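We use cookies to remember your settings and to see which pages are read. By continuing to browse you accept this. Manage preferences | OK

Gathering examples for a learned bag-handling policy: what we collected and what I think it is worth

The brief from Wokwood was one sentence long: teach the arm to pick up shopping bags and move them to the other end of the table. The usual answer now is to drive the arm by hand many times, record everything and let a network copy it. I agreed to do the recording half. I didn't agree that it would work, and this report is partly a note of why.

The target was 3000 demonstrations. We stopped at 1760. Of those, 132 were thrown out at the first check, mostly because the recording began after the arm had already started moving. The rest went into the set we call Jaltine, and they are all labelled "success" or "failure" by whoever was driving. That is my first complaint. A driver who has just spent a minute fighting with a bag is not the best judge of whether the result should count. When I relabelled one afternoon's work from the video alone, I disagreed with the original labels often enough to stop trusting either of us.

My second complaint is about the bags. Thin plastic never sits the same way twice, which people on the project kept describing as "free variety". I am not convinced. The folds change, but the driver always goes for the twisted neck, because that is the easy place to pinch. A network trained on this will learn to look for a neck. Give it a bag lying open and it has nothing to copy. I asked for open bags in the second half of the collection and got six sessions of them, all driven by the same person.

Third, the wrist view. Once the fingers close, plastic fills most of the picture and the table shows only at the side. What's inside comes through as patches of colour. I would like to know whether the network is using the bag at all at that point or just the colour of the shopping. The plan was to swap the contents between sessions and compare. It was put off until June and is not part of this report.

Training was done by the Younis group on their own machines, so I can only repeat that the loss went down. It nearly always does. Until somebody runs the policy on bags from outside Condlow, packed by a person who hasn't seen the data, I would treat any success rate as a figure about our table.

What I would keep: the file layout, the start-of-recording check and the habit of writing down who was driving. What I would drop is the target number. We chased it for weeks and the later sessions look hurried.
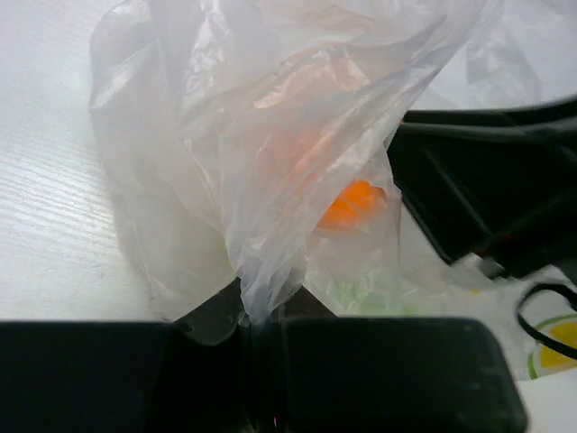 Ghizlane Ragab
Project student, data collection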